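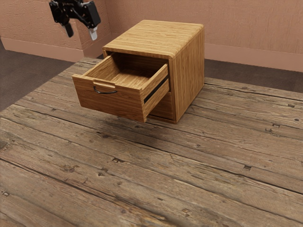

Niloufar Babaei has spent most of her working life trying to get machines to open drawers, and she would like you to know that she can hear how that sounds. "At parties I say software," she told me. Her company, Kellunau, has seven employees and a lease above a tile showroom, and its stated aim is to build a robot that can tidy a bedroom. The rendered nightstand on her monitor the afternoon I visited had its top drawer pulled far out and nothing in it, with the gripper hanging up and to the left, fingers apart. It was a handsome little cabinet, honey-colored, parked on a tabletop of planks so cracked and full of nail holes that I asked whether somebody had been paid to make it look that bad. "It came in a texture pack," she said. "We liked it. You stare at these things all day, you want some atmosphere."

I had come with one question, which was when I could stop putting away my own socks. Babaei took it more seriously than it deserved.

"Putting them away is three or four jobs," she said. "You find the handle. You pull, and you don't pull the whole cabinet over. You put the thing in. You close it. People do that while they're on the phone. For us, each one of those is a person's entire year."

The handle is the part she talks about most. The one on screen was a thin black curve, and thin black curves, I learned, are a sore subject at Kellunau. A finger that comes in slightly high bumps the drawer front. A finger that comes in slightly low closes on air and then, with great confidence, pulls the air. "It will go on to do the rest of the task perfectly," Babaei said. "It puts the imaginary socks in the imaginary drawer. It's a very complete performance."

The team's newest program is called Hanine, a name that won an office vote over several I was asked not to print. Hanine practices in simulation before it gets anywhere near furniture that costs money. In the last full round it was given 3497 attempts at opening a drawer and managed 1830 of them, a little better than half. I said that a little better than half was also how I would rate my teenager. Babaei said everybody makes the teenager joke.

Of the failures, 1059 were what the team calls shy grasps, where the fingers touch the handle and then slide off it. The rest were a mixed bag. Some ended with the drawer open two inches and the program satisfied. "We never told it how open is open," she said. "So that one is on us. I have had the same argument with my husband about the dishwasher."

Then there is the matter of real drawers, which have not read the manual. A simulated drawer glides the same way every time unless you go in and tell it to misbehave. A real one swells in August, or has a sweater caught behind it, or came from a flat pack assembled by someone who had a screw left over and decided not to think about it. Kellunau now adds friction and wobble to its simulated furniture on purpose. Babaei showed me the list of settings, one of which was labeled "grandma."

"That's a drawer you have to lift and jiggle," she said. "Everyone's grandmother had one. Hanine hates it."

Does Hanine hate things? "No. I hate it on Hanine's behalf."

She is careful about promises, having made some. At an earlier job, with a warehouse outfit called Nerkwood, she worked on an arm that was supposed to restock shelves overnight and spent a good part of its career stuck on one shelf, waiting for a person. She remembers it fondly. Shop floors, she thinks, will still get there before bedrooms, mainly on account of the boxes. "A box is a great object. It has sides. It's the same box tomorrow. Have you ever tried to describe a fitted sheet to a computer?"

I have never managed to describe one to myself, so we moved on to money. Kellunau has enough to keep going through next year, and a demonstration for its investors is planned for September, with a real arm and a real nightstand. Babaei bought the nightstand herself, secondhand – and has already been told by a colleague that the runners are too good and it looks like cheating.

I asked what she would count as a win. She thought for a while.

"Somebody else's house," she said. "A drawer I've never seen. It opens it, it puts one shirt in, it closes it, and nobody claps, they just keep eating breakfast."

And folded? The shirt?

"Oh, God, no," said Babaei. "You fold the shirt."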